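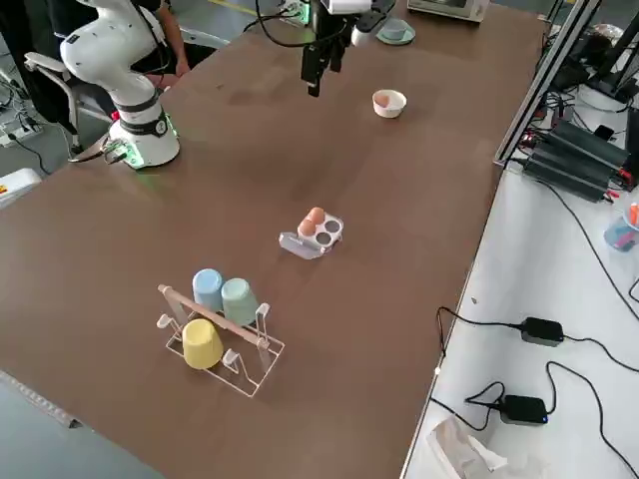
Warum veröffentlicht ein Sender vor dem Start einer neuen Serie mehrere Plakate statt eines einzigen?

Jedes Motiv spricht eine andere Gruppe von Zuschauern an, und eine Reihe zusammengehöriger Plakate bleibt länger im Gespräch als ein Einzelbild.

Kapitel 6
Werbung für Fernsehserien

Eine Fernsehserie wird beworben, lange bevor die erste Folge läuft. Zu diesem Zeitpunkt kennt das Publikum weder die Figuren noch den Ton der Erzählung. Das Plakat muss beides in wenigen Sekunden vermitteln. Dieses Kapitel behandelt die gängigen Formen des Serienplakats und ihren Einsatz in einer Kampagne.

6.1 Ensembleplakat und Figurenplakat

Das Ensembleplakat zeigt die Hauptbesetzung gemeinsam. Anordnung und Größe der Personen geben Auskunft über die Rangfolge der Rollen, die häufig auch vertraglich geregelt ist. Das Figurenplakat stellt eine einzelne Rolle vor, meist mit einem kurzen Satz, der zu ihr gehört. Beide Formen verwenden dieselbe Schrift und dieselbe Farbpalette, damit sie als Teile einer Reihe erkennbar sind.

Als Fallbeispiel dient in diesem Kapitel die Comedyserie »Wastthorpe«, die in einer Kleinstadtverwaltung spielt. Die Agentur Fivside entwarf für die erste Staffel 14 Motive. Verantwortlich war die Grafikerin Hacer Akgül. Aus 63 Skizzen wählte sie zunächst die Figurenplakate aus und leitete das Ensembleplakat erst danach von ihnen ab. Üblich ist die umgekehrte Reihenfolge. Die Folgen dieser Entscheidung werden in Abschnitt 6.3 besprochen.

6.2 Zeitlicher Ablauf

Eine Kampagne beginnt in der Regel mit einem Teaserplakat, das nur Titel und Starttermin nennt. Bei »Wastthorpe« erschien es am 2020-06-20, die Figurenplakate folgten im Juli.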